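Surnent is looking for a night-shift proofreader (part time, nights, crosswords)

Surnent publishes puzzle magazines. You have seen them at the supermarket checkout, next to the gum, and you have probably bought one before a long flight and left it in the seat pocket with two clues filled in. We put out 58 issues a year under four titles, and all of them contain mistakes. We would like them to contain fewer.

The last proofreader left us for a company that makes greeting cards, where the texts are shorter and the readers don't write in. Our readers write in. After the July issue of Banura Large Print we received 807 letters concerning 14 Down, which asked for a river in Europe and would accept only a river in Brazil. Some of the letters were very kind. One was in verse.

What the job is

You will get page proofs as PDFs by 6 p.m. and send back your corrections by 8 the next morning. What you do in between is your business, but it should include solving every puzzle in the file from the clues alone, in pencil or on screen, the way a customer would. Checking the grid against the answer key doesn't count. The grid and the key come out of the same software and agree with each other beautifully, even when both are wrong.

You will also read the horoscope page. We don't ask you to believe it, only to make sure that there are 12 signs and that Pisces hasn't been given the same week as Leo again.

A normal night is one issue. In the run-up to the holidays it can be two, and the holiday issues are fat. The Nodum, our cryptic title, takes longer than the others and you should budget for some swearing.

Where you'll be

Home, mostly. The first month is in our building so that we can sit next to you and argue about hyphens. We're on the upper floor of the old Yáñez building, past the loading dock. The coffee machine takes coins and opinions differ on whether it gives anything back. There is a couch. Parking is free after 5 p.m. 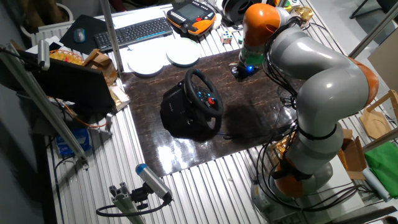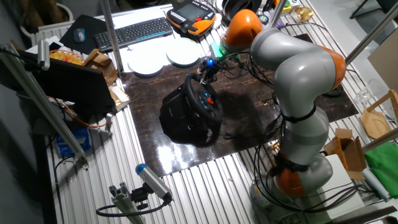 After the first month you come in for one evening every few weeks, usually when a new title is being planned and we want somebody in the room who will say that a thing can't be done. Dinner is on us those nights. It's generally noodles.

Who we want

Somebody who can spell, and who gets a small unpleasant feeling when other people can't. You don't need a degree. You don't need to have worked in publishing, although if you have, you'll find the pay less of a shock.

You should be a decent solver. We don't need a champion - champions read past bad clues because they already know what the setter meant, and half our customers are doing this in a waiting room with a borrowed pen. You should know what a plural is. You should have a rough idea of the kings of England, the parts of a ship, the Greek alphabet and the names of several extinct birds, and know how to look up the rest.

It helps if you can tell a setter that their favorite clue has to go without starting a feud. Our setters are freelancers and work alone for long stretches, and it shows. They take criticism well from people who are right, and you'll need to be right most of the time.

Night owls preferred. Early risers who plan to do it all at 5 a.m. have been tried, and the results were printed.

What you get

The rate is per page, and it's higher for the Nodum. We'll tell you the figures in our first reply so you can stop there if you need to. Paid every second week, on time. After six months you get paid time off. You also get free copies of everything we print, for as long as you work here and, judging from past staff, for years afterward, no matter how often you tell us you've moved.

There's no dental. We looked into it.

How to apply

Send us a letter of no more than 2000 characters, spaces included, saying why you want this. Please leave out the story of how your grandmother taught you to read with the Sunday crossword. We love her, but we've met her many times now.

Attach a plain résumé if you have one. We'll send everyone who writes a two-page test with 8 errors in it. Find them and send it back within three days. If you find nine, tell us, and we'll be embarrassed and then probably call you.

People who do well on the test will be asked to work one paid trial night on a real issue. We decide after that and we answer everybody, including the ones we turn down.

Applications go to the jobs address on the inside front cover of any Surnent magazine. It was misprinted in the spring issues, so please use a later one.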